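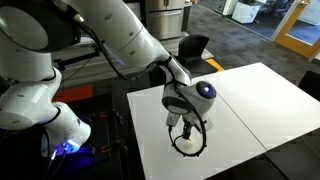 Liv Grønli writes that she has shouted her name in the tunnel under the railway and also in her bedroom, and only the tunnel answered. She would like to know if the bedroom has no echo or if the echo is there and she cannot hear it.

It is a very good question, and we received 31 letters about echoes after the September page, so today the whole page is about them.

What is a sound?

When you clap your hands, you push the air between them. The air pushes the air next to it, and so it goes on, further and further, in all directions. We call it a sound wave. You cannot see it, but when it arrives at your ear it moves a thin skin inside, the eardrum, and then you hear the clap.

The air itself does not travel from your hands to your ear. It only shakes a little forwards and backwards, and passes the shaking on. Think of a long row of children who stand close together. If the last one gives a soft push, the push arrives at the first one, but all the children are still in their places.

What happens at the wall?

A sound wave that meets a hard wall cannot easily go through. Most of it turns round and comes back, a bit like a ball that you throw against a garage door. If it comes back to your ear late enough, you hear the clap a second time. This second clap is the echo.

"Late enough" is important. Sound is fast. In one second it travels more than three hundred metres through the air. If you stand 100 metres from a big wall, your clap must go 100 metres there and the same way back, and this takes a little more than half a second. You have time to notice that it is quiet, and then comes the answer.

In a bedroom the wall is perhaps two metres away. The sound comes back so quickly that your ear cannot hear two claps. It puts both together and makes one clap out of them. So, Liv, your bedroom does send the sound back, but you cannot hear it as an echo.

In the tunnel the sound jumps from one side to the other many times and also runs along the whole length. All these small echoes mix together and become a long "ooooo". The proper word for it is reverberation. It is a difficult word, and you do not have to remember it.

Soft things swallow sound

Have you ever been in a room before the furniture was brought in? Your voice sounds strange there, hard and a little hollow. Then come the carpet, the curtains and the bed, and the strange sound is gone. Soft things have many small holes, and in these holes the sound wave loses its strength. Fresh snow does the same, and for this reason a village is so quiet on the morning after a snowfall.

The mountain that answers

Above Wundthorpe there is a mountain called the Koller. It is 943 metres high, which is not much for a mountain, but its north side is one large smooth piece of rock. Opposite the rock is a meadow with a bench. Alois Hubmann goes there with his alphorn in the evening, after six o'clock, when there is less wind. He plays a short tune, waits, and the Koller plays it back. If he waits for the right moment, he can play a second tune on top of the first one, and it sounds like two players.

I have tried it with my voice. The word "hello" worked well. With a long sentence it was not so good, as the beginning was already coming back while I was still speaking the end.

Who uses echoes?

Bats do. They send out very high calls, too high for most people, and listen to what returns. In this way they find a moth in complete darkness. Dolphins do something similar under water, where sound travels more than four times faster than in the air. Ships also send a sound down to the bottom of the sea and measure how long it needs for the way back. The longer it takes, the deeper is the water.

Try it yourself

Go outside with an adult and look for a large wall with an empty space in front of it. A school or a sports hall is good. Stand far away and clap once. Wait. Now walk 7 big steps nearer and clap again. Do this until you cannot hear the echo any more, and put a stone on the ground where you are standing. Then let a friend do the same and see where the second stone comes to lie.

Please do not try it beside a road or a railway line, and not early in the morning when the neighbours are asleep.

Next month Regula Brunner answers your letters about thunder.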